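Home poker league: switching from cash nights to a points season?

Posted in: Home Games and Local Leagues

riverrat_hid
December 6, 2018
Hi all! Long-time reader, first time starting a thread. Our group has been playing a $40 cash game in my basement since June and it has been a blast, but we keep losing the newer players by ten o'clock. They bust, they watch for a bit, they go home. So I want to try a points season – small tournaments, a running table, and a final where your starting stack depends on how you did. Has anyone here done it? What did you use for points? I'm so excited about this I already made a spreadsheet.
– Hidayah Subramaniam

Warnow
Do it!! We went over to points two seasons ago and I would never go back. Ours is dead simple: one point for every player you outlast, plus three for the win. People can work it out in their heads on the drive home, and they do, and then they text me about it.

foldzilla
Going to disagree a little. One point per player outlasted rewards folding your way up the ladder. We had a guy finish second for the season and I don't think he played a hand after the second break all year. Weight the top spots a lot more.

Warnow
Sure, but in a home league that guy is somebody's brother-in-law and he's having a great time. Let him fold.

foldzilla
He WAS my brother-in-law.

Skorna_Fitri
I run a league that grew out of the back table at a pool hall, and I lean toward foldzilla here. We pay 40 for a win, then 25, 15, 10 and 5, and everyone who sits down gets 2 for showing up. That last part did more for our attendance than anything else. For the final, your chips are 400 plus ten times your points. Last season the leader came in with a monster stack and still got knocked out by the guy with 600, on a flush over a straight. Best night of the year, everybody was standing up!
– Fitriani Rondonuwu

riverrat_hid
Oh I love the showing-up points. Stealing that. Do you drop any bad nights?

Skorna_Fitri
Worst two out of ten. People get sick, people have kids.

Rarkness
I'd skip the drops. If you miss, you miss. We tried it and almost 37 emails later we still couldn't agree on whether a no-show counted as a bad night or a missing one.

Skorna_Fitri
Easy, it's a zero and a zero is your worst night :)

Rarkness
You haven't met my group.

Taşdemir
Check your state rules before you put a season pot together. A friendly game where all the money goes back out that night can be treated differently from one person holding cash for months. I'm no lawyer. We just play for a trophy now and the games are every bit as mean.

foldzilla
Seconding the trophy. Ours is a bowling trophy with the ball sawed off.

Warnow
Off topic but since we're talking finals night, ours has a dress code this year, all black. I am taking it very seriously.
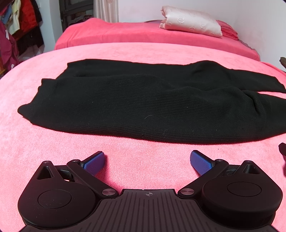 black ribbed knit for the final table, minus the lint

riverrat_hid
Okay that's going in the spreadsheet too. New tab. So far I have Fitri's payouts, two drops (sorry Rarkness), and a trophy to find. Blinds are next – is 20 minutes too fast if we start with nine people?

foldzilla
Not if you want to sleep.

Skorna_Fitri
Go 20 for the first hour and then 15. And start on time, even if somebody's still parking!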